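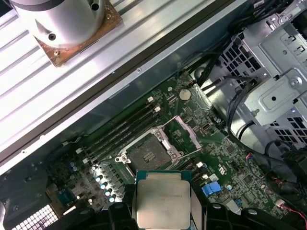
Teresa Baran: I still think you are reading the wrong date. The date on the consulate's stamp is when the letter was opened, and in a small post that could be a good while after it came through the door. If the police register in Cleltska has a sending date, use that and leave the stamp as a second column. Otherwise we end up blaming the police for a slow post room.

Fair point, and I have changed the sheet to match. Notes on that and the rest below.

Notebook, March 5, 2024
Consular notification files, Hurer project

Carried on with the second box of arrest notices from the Cleltska district. Khurram Mengal had already sorted them by year and taken out the traffic cases. What is left is 30 files where a foreign national was held overnight or longer and somebody, at some point, wrote to a consulate. The box only holds cases where a letter exists. It can tell us how long the letters took. It can't tell us how often no letter was sent, and I want that sentence at the top of anything we circulate.

The question is still the one from February: how long between the detention and the consulate knowing. Article 36 says "without delay" and gives no hours. It also says the notice goes if the person asks for it, so the clock we want probably runs from the request and not from the arrest. Hardly any of the forms make this easy. The older form has one box reading "consulate informed, yes/no" and no place to record whether the person was told they could ask. The newer form has a line for it, often left blank.

Columns as they now stand:

date and hour of detention, from the custody page
date the person was told of the right, if written anywhere
date of request, if any
date sent, from the police register
date received, from the stamp
date of first visit, from the consulate's own note
nationality as the police wrote it
nationality as the consulate wrote it

The last two used to be one column. I split them after the dual nationals came up again. There are 4 in this box. In each the police put down local nationality only, and the consulate put down its own. One of the replies from the ministry says flatly that a person who holds local nationality is a national here and that no foreign consulate has any standing. That is a common position and the file treats it as settled. The consulate wrote back asking for a visit "as a courtesy", dropped the word "right" altogether, and got the visit. I don't want to make too much of one file, but the change of wording is worth marking, and I have added a free text field called "basis claimed" for it.

Khurram asked whether a courtesy visit should count as access. For the timing sheet, yes, it is a visit and it has a date. For anything we say about the law, no. The consulate went in without the other side accepting that it was entitled to. If we put both kinds in one total the reader will think the rule is working better than it is.

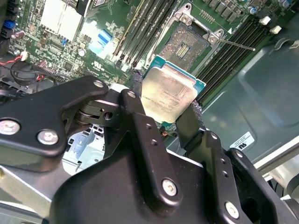

4 min read

Continuing with the box. I went through the files again with the sending date first, as Teresa suggested. 13 of them have both a sending date in the register and a stamp at the other end, so for those we can separate police time from post time. In the others one of the two is missing or can't be read. I have not filled any gaps by guessing. A blank is a blank.

Early look at the ones with both dates: the long waits are mostly on the police side, before the letter leaves. Post time is short except for one envelope that went to the honorary consul in Vustville, who had given up the post the year before. It was sent on, then sent on again. The person had been released by the time it arrived. I have kept it in, with a flag. Teresa would probably leave it out as an oddity. My feeling is that a list of consular contacts nobody has updated is part of what we are measuring.

A problem with the request dates. In 9 files the request is recorded on the same line and in the same hand as the note that the letter was sent. It looks as though both were written up together afterwards. If so, the gap between request and sending comes out as zero and makes those cases look very good. For now they are marked "joint entry" and kept out of the average. I would like a second person to look at the handwriting question before we settle it. Mine is only an impression from scans.

Also the language point. Two of the custody pages have a signed statement that the person declined to have their consulate told. Both statements are in the local language only, with no interpreter named. A refusal signed by somebody who couldn't read it is not much of a refusal, but the file gives us no way of knowing what was said aloud. Entered as "declined, language unclear". There may also be good reasons for saying no. Someone who has left a country in fear of it won't want its officials informed, and we should be careful not to write as if every refusal is a failure.

On the Memon files: these are the consulate's own case notes and they are better than I expected. Short, dated, mostly signed. They record the phone calls from families, which the police side doesn't have at all. In several cases the family rang before the letter came. So "received" is not the same as "knew", and I'm thinking of one more column, "first known by any route". It will change the picture for the consulate but should not be used to excuse the late letter, as the duty to send it is there whether or not an aunt has already telephoned.

Asked for leave to see the Memon phone log for the older years. No reply yet.

To do:

Khurram to check joint entries against the original register if they will let him have it
Me: rewrite the coding note so that it says which date is used and what happens when it is missing
Teresa to send her wording on courtesy visits
Take names off the sheet before it goes to anyone outside, including the Vustville envelope, where the details would give the man away even without his name
Ask whether the newer form has a guidance page, and who got it

Left the box with file order unchanged. The loose receipt found between two folders is in a plain envelope at the back, not matched to anything so far.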